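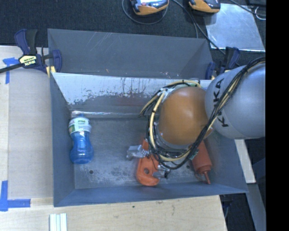
Gray metal bin, finish worn down to bright metal on the back wall.

To: Londatach Metal Refinishing list
Date: 2022-01-20
Subject: Re: wheelbarrow tub, strip it or patch it?

> Hi all, I have an old steel wheelbarrow in the garage in Clumis that I'd
> like to have ready by spring. The tub is dull green outside and mostly
> bare inside, with some rust pitting where the nose bolts down. The
> handles are fine. Do I have to take the whole thing back to metal, or can
> I just clean up the bad parts and paint over the rest? I've never painted
> anything bigger than a mailbox. Also, does anybody bother with primer on
> the inside, where it's all going to get scraped off by the shovel anyway?

Oh, good one to start with! I love doing wheelbarrows. I've had mine for 18 years and it has been three colors in that time, and I still get a kick out of rolling it out with fresh paint on.

Patch it. If the green on the outside is stuck down hard, leave it there. Scuff it so the new paint has something to hold, wash it, let it dry all the way. Try a putty knife along the edges of the bare spots first, though – whatever lifts has to go, and sometimes a lot more lifts than you expected.

For the inside I go at the rust with a wire cup on the drill and then 80 grit by hand, and I feather the edge of the old paint until I can't feel a step with my fingertip. The feathering is dull work but please do it! A hard edge under new paint is where the shovel catches first. Take the tub off the frame if the bolts will let you. Mine wouldn't, so I cut them and bought new ones, and I wish I'd done that years earlier, what with all the dirt packed in behind the brackets.

Yes to primer inside. The wear always goes in the same places (the front slope and the floor, wherever things slide) and the corners hardly get touched, so primer in the corners is still doing its job years later. I brush it on thick around the bolt holes and along the rolled lip.

On top I've been using the Senomov implement enamel. Three thin coats, a night between each, and then I leave the thing alone for a week. It will feel dry well before then and you'll want to load it with gravel. Don't! The one time I rushed it was in August, and I had a bald stripe down the middle by the end of the afternoon.

If the pitting at the nose goes clear through, that's another job, and I'd ask in the Jitpraphai welding group – they were really patient with me over a mower deck.

What color are you thinking? I vote for keeping it green, but a good loud orange is easy to find in tall grass.

And does anyone here have a trick for painting the underside without flipping it while it's tacky? I hang mine from a ladder and it swings all over the place.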